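Clivivard Laboratory Automation
Open day thread, posted by the communications office

1/ Clivivard opened its automation laboratory in Pleltthorpe to the public this January. This thread summarizes the program for those who registered and could not attend, and for the schools that have asked us for a record of the visit.

2/ Attendance for the day was 400, the limit set by the building. Visitors entered in groups, with 11 groups scheduled between 9:30 a.m. and 4:00 p.m. We thank everyone who arrived on time and everyone who moved to a later group when the morning filled up.

3/ The day was organized with Gasia, our partner for school outreach. Gasia staff met visitors in the lobby, handed out safety glasses and gave the opening talk. The glasses are to be returned. Six pairs are still missing, and the front desk will accept them by mail.

4/ The opening talk covered the purpose of the laboratory. Clivivard studies how robotic arms can take on routine handling in teaching and research chemistry: moving a test tube to and from a rack, picking up a beaker, setting down a dish. These are motions that a student learns in an afternoon and that a machine learns slowly.

5/ Cayetano Villalobos, who directs the laboratory, asked each group how they would explain to another person the correct way to pick up a beaker of liquid. Most answers began with the hand. He then asked where the hand should be before it touches the glass, how far the fingers should be open, and how a person knows when to stop squeezing. Several groups ran past their time on this question.

6/ The first stop was the teaching room, where visitors guided an arm by means of a hand controller. The exercise was to place a plastic cap on a marked circle. Younger visitors did well at it. A number of adults asked for a second turn, and staff allowed it when the schedule permitted.

7/ A note on the controllers: they respond to small movements of the wrist, and the arm follows at reduced speed. Visitors who expected the arm to keep pace with them found the delay difficult at first. The setting is deliberate and was kept the same for all groups.

8/ The second stop was the records room. The laboratory keeps a log of every attempt its arms make, successful or otherwise. At the time of the open day the log for the glassware project stood at 2,826 attempts. Brayan Arango presented a selection of failed ones, including a rack tipped on its side and a dish set down upside down.

9/ Mr. Arango's session was the most requested of the day. He asked visitors to watch an attempt up to the moment before the failure and to say what would go wrong. Groups were usually right about the rack and usually wrong about the dish. A shallow dish offers very little edge for two fingers to hold, and the approach has to be low and level.

10/ Questions from the records room, with the replies given by staff:

Is every attempt kept? Yes, including those stopped early by the operator.

Are people in the recordings? Hands sometimes are. Names are not stored with them.

How long does one attempt take? It varies with the task. The longest in the current log is 11 minutes, and it did not succeed.

11/ The third stop was the bench demonstration. Visitors stood behind the floor line while an operator explained the equipment and the order of work. Flash photography was not permitted at this stop, as bright reflections on glass can disturb the cameras.

12/ The glassware project is carried out in cooperation with Chung, which lends the laboratory its practice glass and advises on classroom procedure. Representatives from Chung attended the afternoon groups and answered questions on breakage. The short form of their answer is that breakage is planned for and budgeted.

13/ Colored water is used for all public demonstrations at Clivivard. No acids, solvents or heated vessels are handled while visitors are in the building. Teachers who wish to see the full safety plan may request it from the communications office.

14/ The bench for the glassware project, with a beaker of pale yellow liquid beneath the gripper, the porcelain dish, the crucible tongs and the test-tube rack.

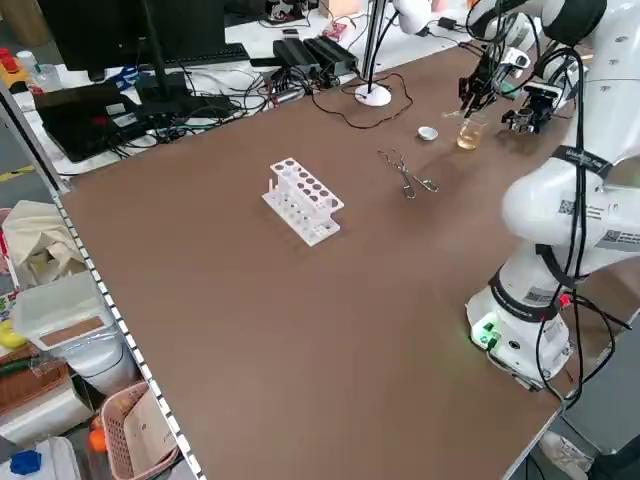
15/ A reply from Tamsin, reposted with permission: My daughter's group had the 2:00 p.m. slot and she has talked about the beaker ever since. Her question, which she was too shy to ask on the day, is whether the arm knows how full it is. If you filled it to the top, would it carry it the same way?

16/ We put the question to Mr. Villalobos. The present system does not measure how full a beaker is. It carries every beaker at the same speed, chosen so that one filled to the halfway mark does not spill. A beaker filled to the top would very likely spill. Adjusting the speed to the level of the liquid is planned for later in the year – and we would be glad to have the questioner back to see it.

17/ Several visitors asked about the tongs. They are made for a human hand, with a pivot and two loops, and a two-fingered gripper has no simple way to work them. The laboratory is studying whether an arm should learn to use the tool as people do or be given a fitting of its own. Staff differ on this point, and visitors heard both views.

18/ Comment cards were returned by 62 visitors. Most asked for more time at the bench and less in the lobby. Nine asked for seating at the second stop. Two asked that the opening talk be given in Spanish as well as English, and Gasia has agreed to provide this at the next open day.

19/ We also received criticism regarding the floor line, which placed shorter visitors behind taller ones for most of the demonstration. The line will stay where it is for safety. A raised step will be placed behind it, and school groups will be arranged by height before they enter.

20/ One card asked whether the laboratory intends to replace teaching assistants. It does not have such a program. The present work concerns repetitive preparation, such as setting out the same rack for each bench in a classroom. Instruction and supervision remain with qualified staff under all current agreements with schools.

21/ For teachers: a worksheet based on Mr. Villalobos's opening question is available on request. Students write instructions for lifting a beaker, exchange papers with a partner, and carry out exactly what is written, using an empty plastic beaker. It is suitable for grades five through eight and takes one class period.

22/ For visitors who left items behind: the front desk is holding one gray scarf, a child's left mitten, a set of keys on a green cord and a library book from the Pleltthorpe branch. Items may be claimed between 8:30 a.m. and 5:00 p.m. and will be held until the end of March.

23/ The next open day is planned for May. Registration will open in April through the Clivivard website, and schools may reserve a group in advance by writing to the communications office. Group size will be reduced so that each visitor has a longer turn at the hand controller.

24/ Parking will again be limited. Visitors are asked to use the north lot, as the loading area behind the building must be kept clear for deliveries throughout the day. Accessible spaces are beside the main entrance and do not need to be reserved.

25/ Further replies to this thread will be read and answered through the end of the month. Questions of a technical nature will be passed to Mr. Arango, who has asked that people include the time of their group so that he can find the attempt they saw.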